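The Long Wait for Vurkodari
10/16/22

The second season of Vurkodari finished last week, and the viewers are already asking what will happen to the salt islands. I have asked the same question to the person who should know it best. Da-eun Shim, who created the series and wrote most of the episodes, met me in a small café near her office, and she was kind enough to speak for much longer than we had agreed.

For those who have not followed it, Vurkodari is a fantasy drama about two families who share one harbour and hate each other. In the final episode Queen Plerka gave away her crown and sailed north without any soldiers. Many fans were angry. Shim told me she had expected it.

"I received 308 messages on the first night," she said. "I read them all. Most people wanted to know if she is dead. I will not say this, but I can say that the actress has not returned her boots."

The third season will be filmed from April, and the writers have finished 321 pages. Shim confirmed that we will finally see Gredton, the walled city which the characters have mentioned since the first episode but never visited. The production needs 1,000 extras for the market there, so it is a big step for a series that began with very little money.

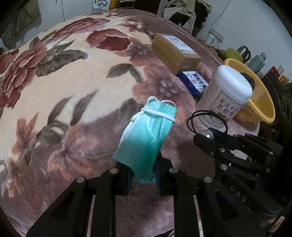

She was more careful when I asked about Yeom, the young smuggler. In the novels he disappears for a long time, and some readers fear that television will do the same with him. Shim only smiled and said that a good character can be missed for an episode or two, but not for a whole year.

I also wanted to know how many seasons she has in her mind. She answered that the last scene is already written and is kept in a drawer at her mother's house. The channel has asked to read it. Until now she has refused.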